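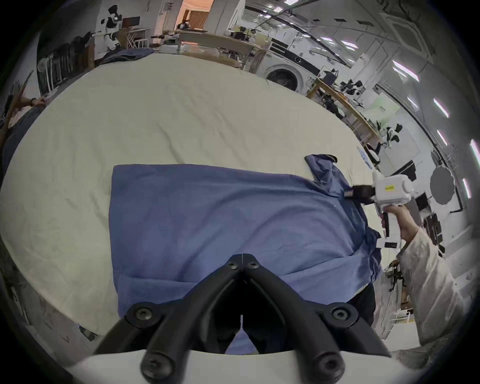

Folding and Garment Care, Unit 3: The Shirt on the Table

Reading time: 6 minutes

Course notes for participants of the Fulholm evening program in household textiles. Please read them before the practice hour and bring one shirt of your own, with sleeves, clean and dry. It does not have to be ironed.

1. Where we are in the course

In Unit 2 we worked with towels and pillowcases. These are simple rectangles, and every fold gives again a rectangle. A shirt is more difficult. It has a body, which is almost a rectangle, and it has two sleeves and a neck opening which disturb it. Most of the work in this unit is to bring the sleeves inside the rectangle of the body. After this, you fold it as you folded the towel.

2. The table and the cloth

Use a table that is bigger than the shirt on all sides. If a sleeve hangs over the side, its weight pulls the shoulder and the body turns a little while you are working.

We cover the table with a plain cloth in a light color. Cream is good, white also. On a light cloth you see clearly where the hem of a blue or gray shirt ends, and you notice when it is not straight. The cover itself does not need to be perfectly smooth. Small creases in it do no harm, but a thick fold under the shirt will be felt by the hand and you will try to press away a wrinkle that is not in the shirt at all. Check this first.

Keep the next garments at the far side of the table, in a corner. Do not put them on the chair behind you.

3. Laying out

Put the shirt down with the front side to the table and the hem toward you. Take the two lower corners and pull them gently apart until the hem makes a straight line. Then go to the shoulders and do the same. Now pass the flat hand from the middle to the sides, and not in circles.

The faint diagonal wrinkles that stay in the body after this are normal for cotton which has been in a pile. They come from the way the cloth was twisted, and they will not disturb the fold. The deeper creases near the sleeve are another matter. When a sleeve lies bent back over itself, there are three or four layers in one place, and if you fold the body now, you get a hard lump at the shoulder. Open the sleeve first.

4. Opening a sleeve

Pinch the edge of the shirt near the place where the sleeve is joined. Take only the edge, between two fingertips. Lift it a little from the table, just enough that the layers come free from each other, and lay it down again to the outside. Many beginners lift the whole side up into the air. Then the half that was already flat is moved too, and they have to start again from section 3.

If the sleeve is still crumpled, hold the shoulder with one hand and draw the cuff away from the body with the other. Two people can do this faster. One keeps the body flat and the other takes care of the sleeve.

5. The fold

a) Fold one side of the body toward the middle, with the sleeve still straight out.
b) Turn the sleeve down so that it lies along the fold, parallel to the side. It must not pass the hem.
c) Repeat with the other side.
d) Smooth once, from the neck to the hem.
e) Fold the hem up by one third, then again by one third.

For a shelf 300 mm deep, step e is enough. For the drawers used in the Lusau exercise, which are lower, fold the last part in half and stand the shirt on its edge. Up to 14 thin shirts go in one such drawer – with heavy cotton it is fewer.

6. Lint

On medium and dark colors you will see light specks of lint, also on a clean shirt. Remove them when the shirt is flat and before the first fold. A damp hand is sufficient for a few specks. Do not rub, as rubbing pushes the fibers into the weave. If there are many, the shirt was probably washed together with towels – see again the notes on sorting in Unit 1.

7. Practice hour

Work in pairs. Each person folds the same shirt 6 times, and opens it completely between the turns. In the first two turns please go slowly and say the step aloud. Take off rings with stones, they catch on knitted fabric.

Homework for the next unit: fold 17 pieces at home, of any kind, and write down which ones did not stay folded when you picked them up. Bring the list, we use it as the start for Unit 4 (knitwear, and garments with a hood).

8. Words used in this unit

Hem – the lower edge of the shirt, turned and sewn.
Cuff – the end of the sleeve, at the wrist.
Yoke – the piece over the shoulders. Not every shirt has it.
Layer – one thickness of cloth. The body of a shirt lying flat has two.

Corrected version, 2018-10-18. In the earlier version, steps b and c of section 5 were in the wrong order.

© Fulholm Evening Courses | Contact the course office | Back to top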